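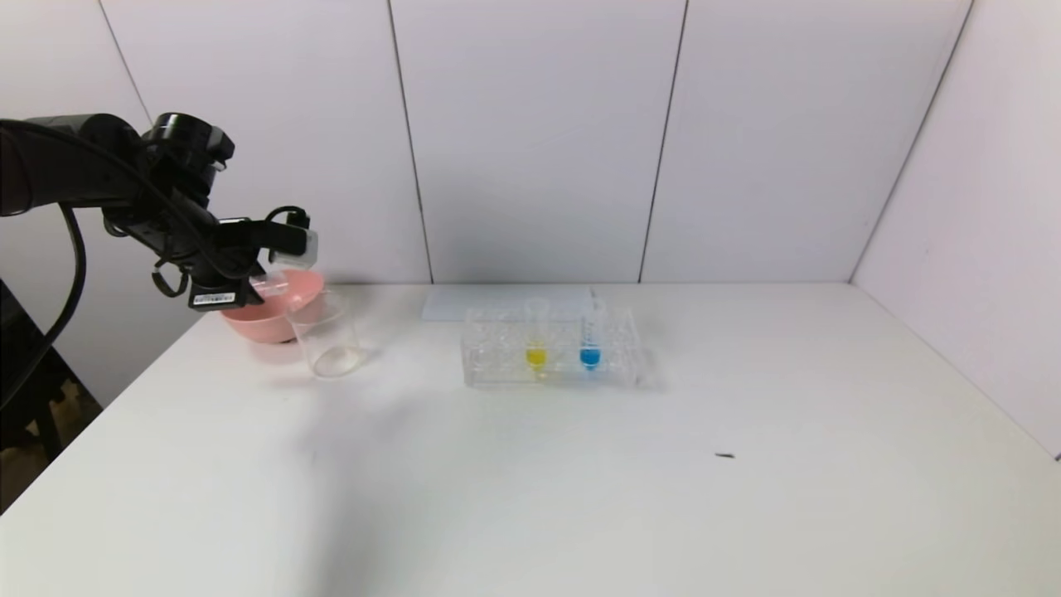
A pink bowl on a white tabletop, with a black robotic arm above it.

Ondon Pavilion Designed With Parametric Tools

Designer Fatima Visser has completed Ondon, a small timber pavilion whose curved roof is based on the way ferns unroll. The shape was modeled in Rhino, and Grasshopper was used to divide the roof into 345 ribs, no two of them the same length.

Visser began the project in December with structural engineer Bongani Molefe. Early versions of the roof needed more than 1,000 separate parts. Molefe's changes to the spacing brought the number down and let the ribs be cut from flat sheets - the connecting joints were then finished by hand at the Kellell workshop.
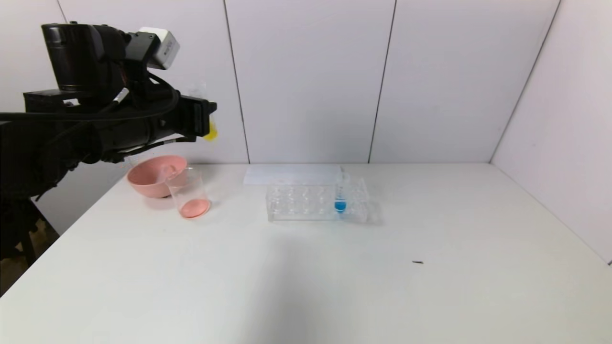 Black robotic arm with cables, over a white table.

The pavilion stands on 6 steel feet and can be taken apart and moved by truck. Molefe said the joints were the slowest part of the work. "We tested the corner connection again and again before we were happy with it," he said. "The model gives you the angle, but the wood has its own opinion."

Ondon was paid for by the furniture company Miltura, which plans to use it as an outdoor reading room. Visser will talk about the project and show parts of the Grasshopper definition at Sithole Hall on March 20, 2018. Entry is free, and the talk will be followed by a 3-hour workshop for students led by Chantelle Matlala. Places in the workshop must be booked ahead.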